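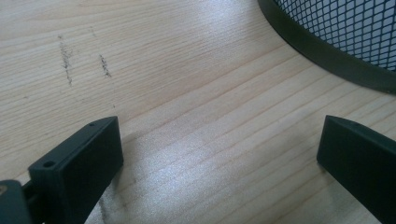

The office manager at Lauritsen has run the front rooms of the company's Rurnville building for three years, and a good part of her day goes to things people notice only when they are not done. Bins are one of them. She agreed to talk over coffee a little before nine in the morning, when the supply order had just come in.

"People think a trash can is a trash can," she said. "Then they pull the bag out and it tears, or the bag slides down inside and they have to reach in after it. It's a small thing. It happens a lot, though."

The building has 188 desks and shared tables. Every can used to get whatever bag was cheapest that month. Last May she changed over to one size, ordered by the case from a supplier in Grutunport, and wrote a single page on how to put them in.

The page says to set the can up on a table. "You can do it on the floor, and everybody does, but you're bent over and you don't see the far side of the rim," she said. "Put it at waist height and it takes half the time. Wipe the table after."

The next part is opening the bag fully before it goes anywhere near the can. She shakes it once and pushes a hand down into each bottom corner. Then the bag goes in, and the top gets folded out over the rim, a few inches all the way around.

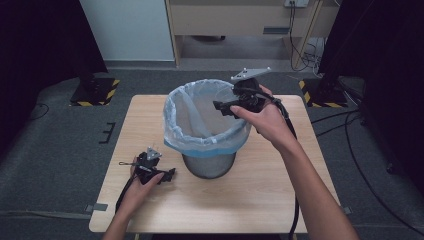

A lined can on the tabletop, with the top of the bag turned down over the rim.

"The fold is what holds it," she said. "If you've got two inches on one side and six on the other, it will slip the first time somebody drops a full coffee cup in there. Go around once with your fingers and even it up."

She does not mind loose folds inside the can. Trapped air is a different matter. If the bag balloons up, she lifts one side of the fold, presses the bag down against the wall and sets the fold back.

Asked about color, she said she likes a bag she can see through a little. Her sister office in Irska uses black ones and she has told them what she thinks of that. "I want to know if somebody threw out a stapler."

The tables get the same attention. She prefers light wood for work surfaces, although it shows coffee rings, and she asks the cleaning crew to use a damp cloth along the grain and then a dry one. Spray polish is off the list. "It goes streaky by the window, and then I get emails."

The supply budget for the year was 2293 dollars, bags included, and she expects to come in under it. She has asked for more shelves in the closet where the cases are kept. The request is still sitting with the building owner.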